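Where does the gas in your cooker come from?

I used to think gas just lived in the pipes, the way I thought milk lived in the fridge. Nope! Lots of it starts deep under the ground, squashed inside rock, and it's been there for millions of years (older than any dinosaur bone, some of it).

Trouble is, some places have plenty and others have hardly any. Take my town, Vovholm. We've got no gas of our own, so ours comes from Kisivar, which is over the sea and much too far for a pipe. So how do you post a gas?

You make it very, very cold! At almost 160 degrees below zero it turns into a liquid, a bit like steam turning into water, and it shrinks like mad. Six hundred buckets of gas squeeze down into one bucket of liquid. Then it goes on a ship. The one I went to see, the Billimus, takes 8 days to get to us, and I waved at it like a loon. 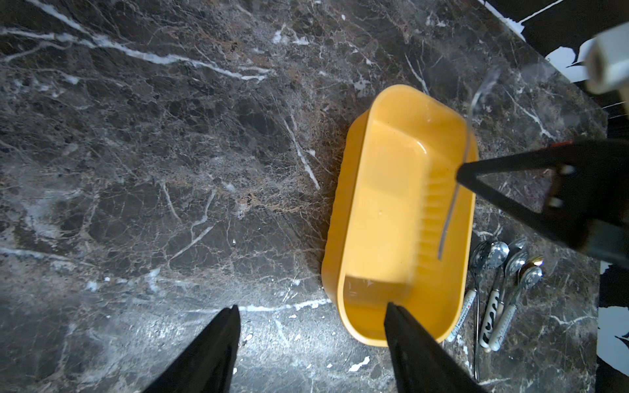

Once the ship's in, the liquid gets warmed up until it's gas again, and off it goes down the pipes to people's houses. Gas has no smell at all, by the way. The eggy pong is added on purpose so we notice a leak. If you ever sniff it, tell a grown-up straight away.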